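Skip to content | Contents | Figures | References | Contact

4.2 What we budgeted for, and what we forgot

When Milagros Echevarría and I first priced the home laundry work, we did what everybody does and started with the arms (the fun part!). We had quotes from Atalex and Hegazy open side by side for most of April, and we argued over them far too long. Cables, spare fingers and mounts went on one line called "other," and I'm still a bit embarrassed by that line.

Our second plan gave "other" its own page. We set aside 58 spare finger pads, 13 cable sets and 200 hours of setup time, and Yeshi Abera talked me into pricing each home separately. She was right! Homes are tight, floors are busy, and a basket or a washer can stand pretty much anywhere, so reach matters more than lifting power on our shopping list. Figure 6 shows the kind of space we were planning for.
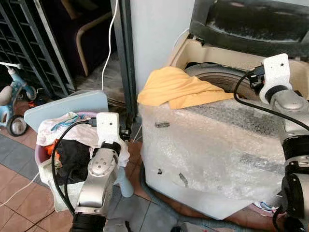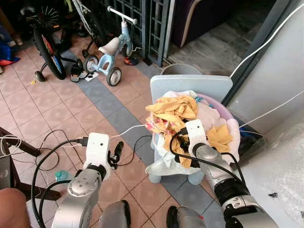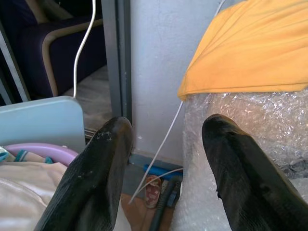 Figure 6. Laundry work in a home, with clothes in the basket (first two views) and a closer view past the gripper fingers (third).

Should a small lab buy or lease its first pair of arms?

Lease for the first season if you can, then buy once you know which parts you wear out. We would have picked a different wrist.

Related items
Mounts and brackets: a price list
Planning for spares at Willcombe
Notes on the Zitard lease

Contact: Danang Purba | Copyright the authors | Back to top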